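Chapter 7
Dimensional Change in Knitted Fabrics

7.1 Relaxation and Gauge

A knitted fabric leaves the machine under tension. Its loops are longer and narrower than they would be at rest, and the dimensions measured on the machine are of little use to the pattern cutter. Relaxation is the recovery of the loop toward its lowest-energy shape. It proceeds slowly in dry storage and much faster in water - the reason wet relaxation is specified in most mill procedures.

Gauge in this chapter is given as stitches per 10 cm, counted on a flat, unloaded surface. Colorwork requires separate treatment. In a two-color checkerboard, yarn carried behind the face restricts widthwise stretch, and the relaxed width depends on the length of those floats as well as on the loop.
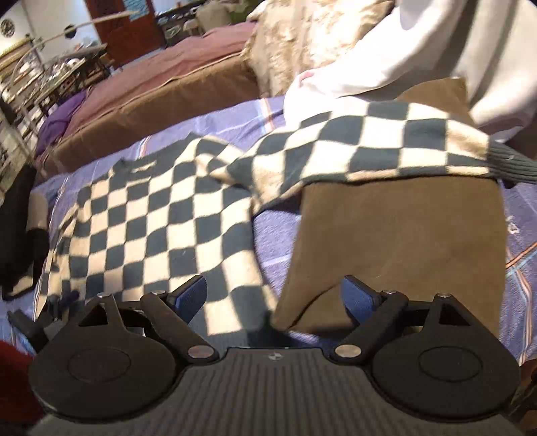 Zeyu Hou objects to the usual practice of testing swatches alone, arguing that a swatch has no seams and carries almost none of its own weight, so its recovery tells the cutter little about a finished body and sleeve. The Nuttall method answers part of this objection by hanging the sample under a fixed load before the second measurement.

Table 7.1 lists results for 193 samples in wool and wool blends. Lengths are in millimeters. A panel marked at 1000 before washing and 918 after has shrunk 8.2 percent.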